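Larkow opens its shared workroom in Vokville this August

VOKVILLE – I'm so happy I finally get to write this one! After a long spring of sanding, hauling and arguing over shelves, we at Larkow are opening our shared workroom to anyone in town who needs a good table and a bit of elbow room.

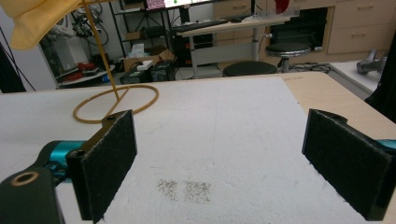 Kamil Urban wrote to us that what he missed most at home was a soft surface he could lay delicate parts on, and that he'd happily give up his kitchen table for good if he could get one. Well, Kamil, come on over. We went with white foam for the work surface, with a light wooden table edge running along the right. Foam does pick up gray marks (we've made peace with that), but small things don't skitter away from you when you set them down, and your elbows will thank you by lunchtime.

The rest of the room is set up for people who like their stuff within reach. There's a dark metal shelving unit, wooden cabinets with drawers along the wall, and a white desk with a monitor and keyboard for when you need to look something up in the middle of a job. The round black stools were my pick, and yes, I'll defend them to anyone – they tuck in out of the way and you can scoot right up to the table.

We had help getting here. Nallow gave us a good price on the foam, and the folks at Beneš put up with me changing my mind about the drawers more than once. The whole room covers nearly 800 square feet, and we'll be keeping bookings to 10 people at a time so it never feels like a bus station.

Sessions last 3 hours, and you can book up to 30 days ahead at our front desk. Bring your own small tools and a box to carry your project home in. The doors open at 9 a.m., and I'll be the one making the coffee.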